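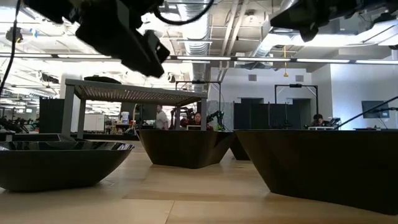 Promik gets a black bowl, and then several more

Tue 30 April

Anyone in Promik who has been holding off on buying a bowl until one came along with corners can stop waiting. Wuvby, the homewares shop on the old feed store block, has put its new Pirnard line on show in the front room of the Ekwueme Building, and it will stay there for seven weeks.

The line comes in one color. The color is black. A printed card by the door calls it "a considered black," which leaves you wondering what the other kind has been up to.

Pirnard is mostly bowls. They have flat, angled sides that slope down to a narrow base, so that a good-sized one looks like a pyramid somebody turned over and then cut the point off. Some have a shine that picks up every light in the ceiling. Set down on pale wood they look very sharp indeed, and a little like they might be waiting for you to say something clever.

Whether they are good for soup is a separate matter. The shop says yes. It also says, in smaller type, that soup is "one reading of the form." Cereal isn't mentioned, and this paper eats a lot of cereal.

Prices start at eight dollars for the smallest dish, and climb from there with real ambition. The biggest bowl in the catalog is $124. For that you get the bowl and a cloth bag to keep it in, and presumably a new way of walking through the kitchen.

Wuvby has been in town since October, when it opened with a window full of beige. The beige sold well. People here like beige, and have the siding to prove it. Going from that straight to black in a single winter counts as a bold move on a street where the hardware store's repainted mailbox was still being talked over at Thanksgiving.

The front room has been done up for the occasion, within reason. A low platform with a floor of long honey and tan planks has gone in, trimmed in black at the edges. There is a plant in a round white pot, with long green leaves, and it is doing a great deal of work as the only thing on the platform that looks alive. A small gray metal table stands up there too, holding some of the bowls at a height where you can look into them without bending.

Looking into them is encouraged. Touching is also encouraged, which came as a surprise to several parents, who had spent the walk over giving instructions to the contrary. The shop's position is that a bowl you can't pick up is a picture of a bowl. The parents' position is that it's all very well to say so when the big one costs $124.
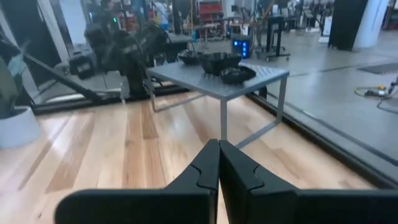 The teardrops

Then there are the teardrops.

These are part of the Pirnard line as well. They are black, very glossy and rounded at one end, and they taper to a point at the other. They come in different sizes. Laid out on a butcher-block tabletop they catch the light beautifully and point in all directions, like a set of arrows put up by a town that couldn't agree where the parking was.

What they are for, the catalog declines to say. It lists them as "companions." The bowls are listed as bowls, so somebody at Wuvby does know how to name a thing when pressed.

Theories at the opening were plentiful. One was paperweights. One was doorstops, for a very small door. A man in a canvas jacket held out for pears, and told anyone standing near him that he had seen pears done before, at his sister's, and they had looked just like that apart from being green. A girl of maybe nine said they were drips from something enormous, and for a while the grown-ups in her part of the room all glanced at the ceiling.

We asked at the counter. We were told that the teardrops are for "placing." We asked where. We were told that was the lovely part.

It should be said that people did place them. All through the first afternoon visitors were shifting the things an inch this way and an inch that way, standing back, frowning, and shifting them again. Two women who had come in to get out of the rain were at it for most of an hour and went home without buying anything, in excellent spirits. You could do worse for free entertainment in Promik on a weekday, and most of us have – the water board meets in the same building.

The smaller ones will stand more or less point up if you have steady hands. The larger ones seem to prefer lying on their sides, and at this time of year it's hard to hold that against them. 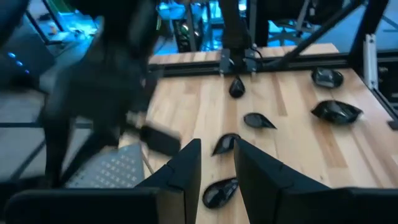
What it costs the town

Nothing directly, though there is a number going around. The Ekwueme Building's front room is let through the town's storefront fund, which put $3000 toward the new platform and the lighting. The platform stays when the bowls leave. After that it is promised to the quilt show, then the model railroad, and then to a run of candidate evenings at which the black trim may lend a tone.

The $3000 was approved in the winter without a murmur, under an item headed "floor." It has drawn some murmurs now that the floor has bowls near it. Supporters say that the room had been used to store folding chairs and that foot traffic on the block is up. Opponents say that they liked knowing where the folding chairs were. (They are in the basement, on the left. The light switch is outside the door.)

Wuvby pays a modest rent for the seven weeks and has agreed to leave the plant.

Sales so far have been described as "thoughtful." The small dishes are going briskly, mostly to people who plan to put keys in them. The big bowl had not found a home as this item was written, though it has been visited often and lifted by many. The shop expects the teardrops to do better once the weather warms up. It did not say how the two were connected, and by then we had learned not to ask. 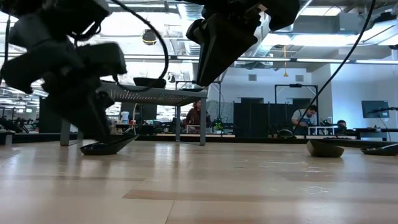 One visitor wrote in afterward to say that we had all been overthinking it. Her grandmother kept a black bowl on the kitchen table for fifty years, she said, with lemons in it, and never once had a reading of the form. She added that black shows dust and hides gravy, that every household has to decide which of those it minds more, and that she had bought one of the eight-dollar dishes anyway and would be putting her keys in it.

The Pirnard display is open in the front room of the Ekwueme Building from ten to five, closed Mondays. Admission is free. Large bags should be left at the door, and visitors are asked to put the teardrops back on the table when they have finished placing them.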